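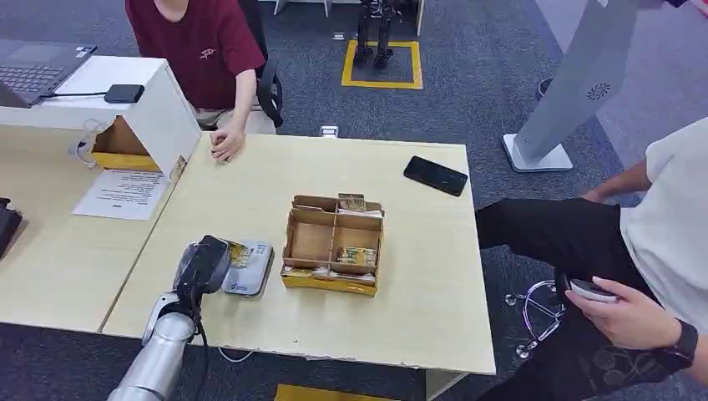

Packet sorting with the Hernel arm and gripper: snack packets and a divided cardboard box.

Hernel Bench Arm with Two-Finger Kit

The Hernel is a table-mounted arm for light packing and sorting. It is sold to small shops, training rooms and people who want to find out what a machine can do with ordinary goods before they spend more.

Can it pack a box by itself yet? Partly. Snack packets are harder than they look. The film creases, the weight moves around inside, and cardboard dividers bend when the gripper touches them. In our own trials at Zisdale the arm placed 78 packets out of every 100 in the correct compartment with no help. The rest needed a person to step in. A practiced packer is still faster, and we don't sell the Hernel as a replacement for one.

It does better with small cartons, tubs and anything with a flat side. It does not fold laundry, open jars or load a dishwasher. Lautaro Durán, who runs our test bench, expects towels to come before dishes — we have no date for either.

Reach and payload depend on the mount. Ask for the sheet that matches your table.

In the box: arm, gripper, power supply, table clamp, 2 spare finger pads
Software: Ciobanu 11, one seat
Service interval: 3000 hours
Lead time: orders placed now ship in February

Finger pads wear faster on cardboard than on plastic. Replacements are sold under the name Sarkska and fit without tools.

For a demonstration with your own products, write to Ataahua Cosgrove. Demonstrations run every Wednesday.

Share (11) Comments (2)

Contact | © Hernel | Back to top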